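Randomisation rules for sim scenes: what do you hold fixed?

Posted in: Simulation and Evaluation

tbakos
We're writing a house standard at Bakmont for simulated manipulation tests and I'd like to see what others do. Current draft:

1. Every policy gets 200 episodes per task, no reruns.
2. Floor, mat, wall colour and light direction may vary. Object sizes may not.
3. The seed goes in the log. Ours starts at 411.
4. Distractor objects stay on for all scored runs.

One of our coffee pot scenes is below.
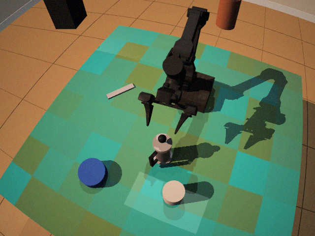
Pot task, gripper open above the pot, checkered mat on tile floor.

hsomogyi
Rule 2 needs a limit on light direction. The arm's shadow covers a good part of the right side of that mat. If one policy gets hard shadows and the next gets soft ones, you aren't comparing the same test. We keep a fixed list of 50 lighting setups and everyone runs the lot.

Attila_G
Disagree. A fixed list gets tuned against sooner or later. We had that on Vuline and the scores were useless by June. Draw the lights at random and publish the seed after scoring.

hsomogyi
Then you can't repeat a test before release. Keep a public list and a held-out one.

Attila_G
Fair enough, I could live with two lists.

bvass
Separate point. The mat in your render is greens, turquoise and olive, and the cylinders are blue and cream, so they stand out. Does the standard say anything about contrast? I'd want a minimum share of scenes where an object is close in colour to what it's sitting on.

tbakos
It doesn't yet. I'd assumed random colours would cover it, but I haven't checked the spread. I'll add it as rule 5 with the share left blank for now.

norb_s
200 episodes is more than we can afford for every task. We do 100 and report the interval. I'd make the interval mandatory and leave the count to the lab.

tbakos
Happy to require the interval. The count stays at 200 for our own work, as we compare policies that are pretty close together.

bvass
Also write down what counts as a grasp. Dadus and Illés used different lift heights and we wasted weeks arguing over the numbers.

tbakos
Good catch. Does anyone have wording they'd share?

hsomogyi
I'll dig ours out and post it tonight.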